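Home > News > Regional > Tourism and Recreation

News Sport Weather Events Classifieds Subscribe

We use cookies to improve your visit to this site. By continuing to browse you agree to our use of cookies. Accept / Manage settings

Galbraith riding trails to reopen with new booking rules

February 21, 2022

The horse trails at Galbraith will reopen to guided rides after the autumn school holidays, with a new booking system, a cap on rider numbers and a longer route that takes in the old stock crossing at Humstead.

The trails have been closed to commercial groups since October, when heavy rain washed out two sections of the lower track and left the creek crossing unsafe for horses. Private riders have been able to use the upper loop during that time, but guided operators have had to turn bookings away or take guests onto private paddocks.

Bonari, the company that holds the guiding licence for the district, said the repaired lower track was handed back earlier this month. The work included new drainage, a regraded descent below the lookout and a widened holding area at the trailhead, where floats and trailers had been parking along the verge.

Under the new rules, all guided rides must be booked ahead and no more than 300 riders a week will be allowed on the lower track during the first season. Bookings will close at noon the day before a ride. Walk-up riders will still be able to use the upper loop if horses are available, but will not be taken across the creek.

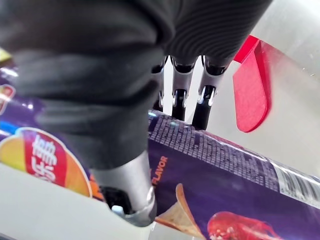
A purple chip canister in the grip of a covered robotic hand.

Trail manager Morag Paterson said the cap was set after a count of last year's use, which recorded 3,681 riders on the lower track between the start of summer and the October closure. Most of those came on weekends and long weekends, and the track surface suffered for it.

"The top loop is on rock and it can take a lot of traffic," Paterson said. "The bottom section is clay. Once it's cut up by hooves it holds water, and then everybody rides around the wet bit and the track gets wider."

She said rides would be cancelled after heavy rain, with guests offered another date or their money back. A decision on each day's rides will be posted by six in the morning.

The longer route leaves the existing track at the second gate and follows the fence line down to Humstead, where riders can stop at the stone yards before returning along the river flat. It adds just under two hours to the present half-day ride and will be offered as a full day with lunch. Riders will need to be at least 12 years old and comfortable at a trot. Beginners and younger children will be kept to the upper loop, where the rides are at a walk and led by a guide at each end of the group.

Twenty-two horses will be used in the first season, most of them stock horse crosses that have worked the trails before. Four are new and have been ridden over the Humstead section several times a week since the repairs were finished. Bonari said horses would do no more than one full-day ride in any two days, and that the rider weight limit of 95 kilograms would stay as it was.

Helmets will be supplied and must be worn on every ride. Guests can bring their own if it meets the current standard. Closed boots with a small heel are required for the full-day ride, and a few pairs will be kept at the trailhead for hire.

The accommodation side is also changing. The bunkhouse at Skakville, which closed at the same time as the lower track, will take overnight guests again from the start of the season, with 12 beds and a kitchen. Riders on the full-day trip will be able to stay the night before or after. The camping ground next door remains open to anyone, with or without a horse, although the number of overnight yards has been cut from ten to six while the fencing is replaced.

Prices for the half-day ride will rise to $145 for adults. The full-day ride will be $238, including lunch but not the bunkhouse. Children on the upper loop will pay the same as last year.

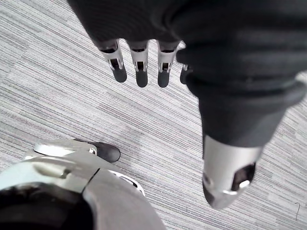 Colin, commenting on the booking notice, wrote that he had ridden the river flat for years and was glad to see it open again, but thought a noon cut-off would be hard on people driving up from the coast. He asked whether unfilled places could be sold at the gate in the morning.

Paterson said that had been considered and might be looked at again after the first season. For now the guides want a settled list the day before so that horses can be matched to riders and the right number brought down from the hill paddock. Cancelled places will be offered to a waiting list by text message.

A public submission period on the new rules ran over the summer. It drew 1,581 responses, most of them in favour of reopening the lower track with some form of limit. The main objections were to the loss of casual access on public holidays and to the early closing time for bookings. Several local riders also asked for a separate gate for private horses, and one will be built beside the float parking before winter.

Mountain bikes will stay off the lower track altogether. They will be allowed on the upper loop on weekday afternoons, when no guided rides are scheduled, and cyclists are asked to stop and speak to riders before passing.

Dogs are not permitted on either trail. The gravel road between Skakville and the trailhead is open to all vehicles, but drivers towing floats should take care on the narrow bridge - it is one lane, and the approach from the east has a short line of sight.

Bookings for the half-day and upper loop rides are open now. Full-day rides to Humstead will go on sale once the last of the signs are in place along the river flat, which Bonari expects to be finished within three weeks.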